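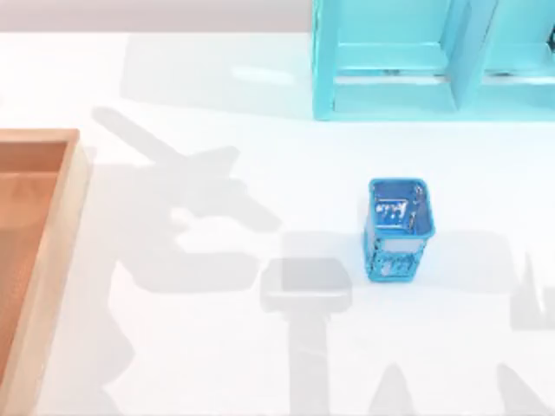
The woman who runs data collection at Cilteo has spent most of the spring moving a blue cup. The cup doesn't exist, which she says makes it no easier to pick up.

Her team works in simulation, with two arms, a white table, a wooden tray and a turquoise shelf. A person steers the arms through a task, the run is saved, and the saved runs become lessons for a learning system the company calls Palline. The target for the cup is 1,000 usable runs. On the Wednesday I called, she had 405.

"Usable is the expensive word," she said. "We recorded 800. The rest are people dropping things and swearing, and the model doesn't need help with either."

I asked why anyone would render shiny metal and soft shadows for a machine that only has to grab something. She sighed, the way people do when they've had this conversation with finance.

"Because it learns from pictures. Our first table had no shadows at all. Very clean, very pretty. Then we turned the lights on and the policy went after the shadow of its own gripper. It was extremely confident about it."

So the arms now throw shadows all over the tabletop, sometimes when the arms themselves are out of view. She considers this progress.

The operators, 14 of them, work from an office in Uvcombe above a tile showroom. They come with habits. One group approached the cup from the left every single time, and Palline dutifully concluded that cups have only one side. Her fix was to shift the starting positions between runs and to stop praising anybody for being smooth.

"I want some wobble," she said. "If you miss and go back for it, keep recording. Going back is the part I can't get enough of -- people are embarrassed, so they hit reset."

The next project, Fontes, adds a second cup. I asked if that would be twice the work.

"That's what it says in the plan," she said, and went to see who was hitting reset.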